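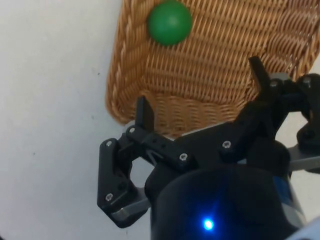 Photograph: Gilton Community Trust

Gilton's household food waste collection will move to a weekly timetable from November, the district council has confirmed. The change applies to every street in the Gilton and Anen wards, where caddies have until now been emptied once a fortnight.

The decision follows a trial in which 70 homes in Anen received the weekly service over the summer. Residents who took part reported fewer problems with smells and flies, and the council received a smaller number of missed collection reports than in the previous quarter.

Caddies should be placed at the kerb by 7am on the usual collection day. Fruit and vegetable peelings, bread, meat, fish, bones, tea bags and plate scrapings are all accepted. Liquids, cooking oil and garden cuttings are not. 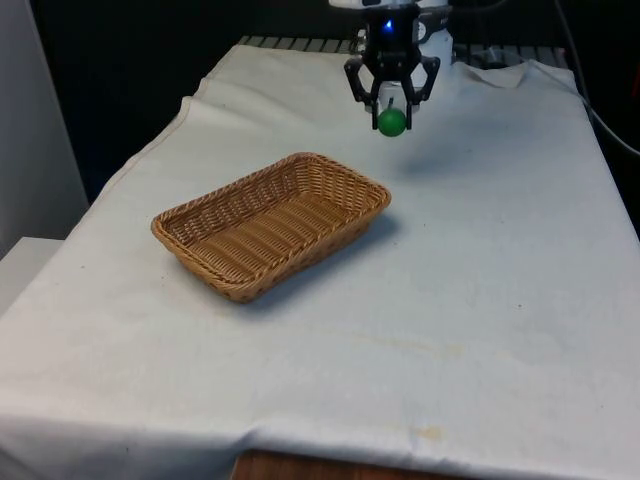 Will residents have to pay for liners?
Each household will receive one roll of 40 liners free of charge with its new timetable. Further rolls will be on sale at the Gilton library and at the Srour Road offices.

The contract has been awarded to Skusa, which already collects glass and paper in the district. It will run for 4 years, with a review at the halfway point. The waste will be taken to a treatment plant outside the district and turned into gas and farm fertiliser.

Naa Allhassan's report to the cabinet, published last month under the title Food Waste: Next Steps, recommended that flats be included at a later stage. The council has accepted this recommendation and will write to managing agents in the new year.
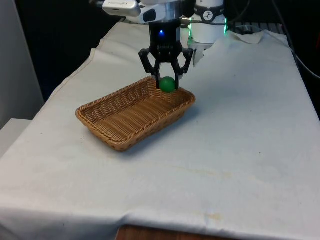 Abena Adjei told the public meeting that the new timetable was welcome but that 8 litres was too small for a large family's kitchen caddy, and she asked whether a second could be supplied. The council replied that larger households may apply for an extra caddy by telephone or in writing.

Collection calendars will be delivered before the change takes effect.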